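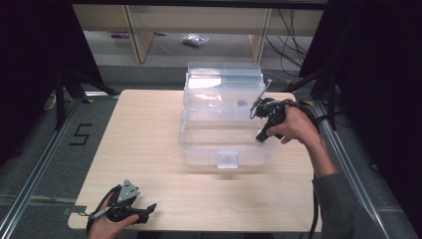 **Right hand gripper drifts when I go for a small latch – cable or calibration?**

Cell 5 at our shop, two hand-held grippers, both on cables. The job is opening and closing a clear plastic tackle box, 100 times a shift. Left one is fine. The right one feels like a dog pulling on a leash, and by lunch the log shows it 2 mm off. I've recalibrated twice and gained nothing but a sore wrist.
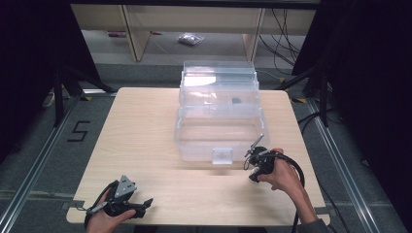

*Station 5, right gripper by the front corner of the box*

Posted by Tamsin Lindgren

---

**Brannigan**

Check the cable before you blame the software. If the right one hangs straight down past the table edge, you're lifting that weight all day. Clip it to the stand with enough slack to reach the far left corner, then zero both grippers. After that, go over the finger screws. Ours had worked loose after 17 days and the log just called it "drift" – very helpful.

Wipe the finger pads too. Clear plastic is slick enough already.

**Volto**

same thing here, error 1528, swapped the cable and it went away. came back Monday

**Lerkanley**

Have you tried a bigger box?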